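Plusholm Wrapped Blocks: Frequently Asked Questions

Updated Jan 13, 2018

What do the letters on the labels mean?
The letter identifies the group a block is stored with. Group A goes in the basket. Group B stays on the table until its own container is ready.

Can I write the labels by hand?
Yes. Use a permanent marker and one capital letter, as large as the label allows. Faint letters should be gone over again before the block is put away.

Where does the label go?
On the top face, flat, clear of any seam in the wrap. Labels placed on a side face cannot be read once the blocks are packed next to each other.

Are blank labels a problem?
No. A blank label means the block has not been assigned. Assign it before closing out the set.

Does the wrap affect block size?
Slightly. Blocks are measured before wrapping. The Usby catalog lists 709 as the small block and 1,214 as the large block; both are item numbers, not dimensions.

What kind of basket should I use?
An open plastic basket with grid sides and a handle at each short end. The Previco and Quiambao inserts are for lidded boxes and do not fit.

How should small blocks be handled?
Hold them with the fingertips of both hands, low over the table. Check the lower edge of the wrap for lifting before setting the block down.

Can a lifted edge be pressed back?
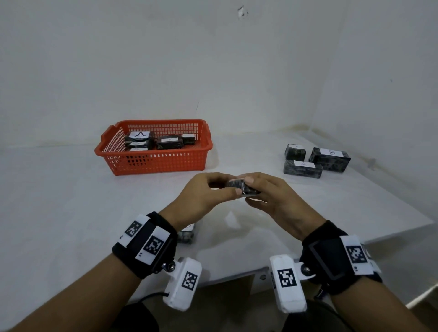
Yes, if the wrap is not torn. Press along the full length of the edge. Torn wrap has to be replaced.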